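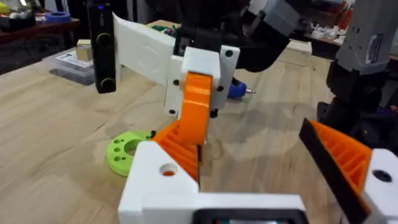

3. Household Water Use and Meter Reading

3.1 Study area

The survey covered two neighborhoods served by the same pumping station, Wanstead and Kesten. Wanstead is the older of the two. Most of its houses were built on small lots with shared side yards, and the supply pipes run under the alleys. Kesten was laid out later, on sloping ground, and its upper streets have lower pressure in the early evening. Both areas changed from flat-rate billing to metered billing in the same April, so households in each had one full year on the new system when our readings began.

3.2 Meters and readings

Each household in the sample already had a Plorico meter at the curb. We did not change the meters. Readings were taken by hand every 12 days and written on paper sheets, which were typed up the same evening. Where a meter lid was blocked by a parked car, the reader came back the next morning and the later date was used. Readings that fell below the one before were checked against the sheet and, if the sheet agreed, dropped.

Leaks were handled separately. A household was marked as leaking if the dial moved during a two-hour period overnight when no one reported using water. Of the full sample, 20 households were marked this way and were left out of the main comparison. They are treated in Section 5, where we use the repair records kept by the Nigatu district office.

Figure 2. Table and equipment. 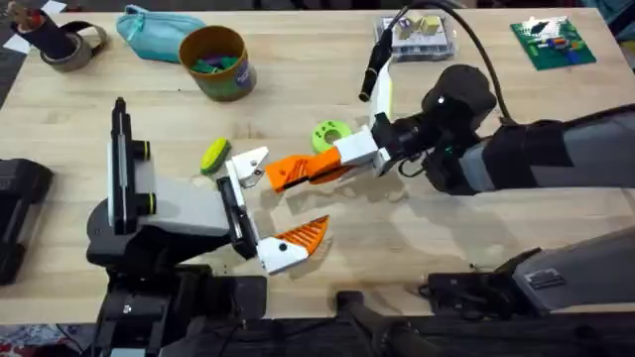
Why were the readings not taken on the same day of every month?
Calendar months differ in length, and a fixed interval lets one period be compared with the next without adjusting for the number of days.

3.3 Outdoor use

Garden watering was the hardest part to separate. Few households have a second meter for the yard, so we relied on a diary in which residents noted the start and end of each watering. Diaries from Kesten were more complete than those from Wanstead, where several were returned with only the first week filled in. For households with a usable diary, outdoor use was taken as the watering time multiplied by the flow measured at the outside tap. Any household with an outdoor total over 4000 gallons in one period was called to confirm the entry. Most of these had filled a pool or put in new sod, and their figures were kept. Car washing was recorded in the diary but was too small to report on its own, and it is included in the outdoor total.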